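Tulholm Neighborhood Association
Minutes of the September General Meeting

Held Wednesday in the downstairs room of the Tulholm Library. Called to order at 7:04 p.m. by the chair, Salvador Henriques. Quorum was met. The secretary took the minutes.

1. Approval of prior minutes

The minutes of the last meeting were read. One correction: the street listed as closed for paving was Liang Street, not Liang Court. Approved as corrected.

2. Treasurer's report

Opening balance was $563 in the general account. Dues received since the last meeting came to $103. The deposit on the tent for the fall picnic has not been paid yet and will show on the next report. A member asked whether the storage unit is still being billed monthly. It is. The chair asked that the yearly rate be looked into before the next renewal. Report accepted.

3. Street trees

The city has answered the letter sent in the spring. It will replace the dead trees on the north side of Liang Street but will not replace the two at the corner by the bus stop, where a gas line was moved. Members who live near the corner were unhappy with this. One suggested large planters. Another said planters at the old bus stop filled up with trash and were taken away after one winter. The chair will write back to ask what the city allows within the setback and whether the bus shelter could be moved a few feet to make room.

Residents with a new tree in front of their house are asked to water it through the first hard frost. The city truck comes only every other week.

4. Traffic on Dromeo Avenue

Cars are still using Dromeo Avenue to get around the light at the top of the hill. The speed display sign was up for two weeks and has since been moved to another neighborhood. The readings from it have been requested but have not arrived.

There was a long discussion about speed humps. Those in favor pointed to the school crossing. Those against brought up noise and the time it takes a fire engine to get over them. The petition needs signatures from a majority of households on the affected blocks, and the form has to be picked up in person at the public works counter. A show of hands favored picking up the form so that people can see what it says. This does not commit the association to filing it.

A member asked that the hedge at the corner of Dromeo and Liang be cut back, as drivers turning left cannot see past it. The owner was present and said it would be done by the end of the month.

5. Recycling and drop-off day

The next drop-off day will run from 9 a.m. to noon in the library parking lot. The hauler has asked for several changes from last time.

Bottles and cans should be empty, with caps back on. Bags of mixed material will be turned away at the gate. Cardboard boxes may be used to carry things in, but they need to be emptied and flattened before they go in the cardboard container. Plastic bins brought from home go back home with their owners. Four were left behind in the spring and are still in the storage unit. 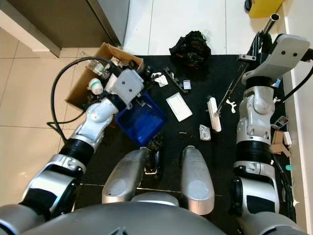
Plastic bottles in a cardboard box, with a blue bin alongside.

The hauler will not take paint, motor oil, propane cylinders or tires. Small electronics are fine this time, but not televisions. Batteries should be taped at the ends and handed to the person at the table.

Six people signed up to help at the gate. Two more are needed for the last hour, when the line is longest. The flyer will go out with the newsletter, and a copy will be posted at the library and the laundromat.

6. Grokia lot

The owner of the vacant lot next to the former Grokia building has offered to let the association use it for a community garden for one growing season, with a possible second. The terms are in a two-page letter, which was passed around. The association would have to carry its own liability coverage and return the lot to grass at the end.

Questions from the floor:

Water. There is no spigot on the lot. The nearest is on the side of the Grokia building, and the letter does not mention it. The chair will ask.

Soil. The lot was used for parking at one time. Several members said nothing should be grown in the ground there without a soil test. Raised beds were suggested. One quote for lumber and soil came in at $700, which is more than the association has.

Fence. The existing chain-link fence has a gap on the alley side. It is not clear who would pay to fix it.

Motion to get a price for liability coverage and a soil test, and to bring both back next month. Seconded. Passed with one opposed. No money is to be spent on the garden until then.

7. Fall picnic

The park shelter is reserved. Tables are confirmed. The grill used last year has a cracked leg, and a replacement has been offered on loan. The sign-up sheet for side dishes went around and came back with mostly desserts on it. Anyone able to bring a salad or a vegetable dish should get in touch with the secretary. Music has to be off by 8 p.m. under the park permit.

8. New business

The library is changing its room policy. Groups must now book 30 days ahead and be out by 8:45 p.m., with chairs stacked. The secretary will book the room through the spring.

A resident of Dromeo Avenue reported two packages missing from porches on the same afternoon. Both were reported to the police.

Street sweeping signs on Liang Street still show the old schedule. Two people were ticketed. The chair has the number to call to contest a ticket.

9. Adjournment

Motion to adjourn, seconded, passed. The meeting closed at 8:38 p.m.

Action items

S. Henriques: letter to the city on corner planting and the bus shelter; water and fence questions to the lot owner; liability and soil test prices.
Secretary: room booking, drop-off flyer, picnic list.
Treasurer: storage unit rate.
Open: two helpers for the last hour of drop-off day; pick up speed hump form.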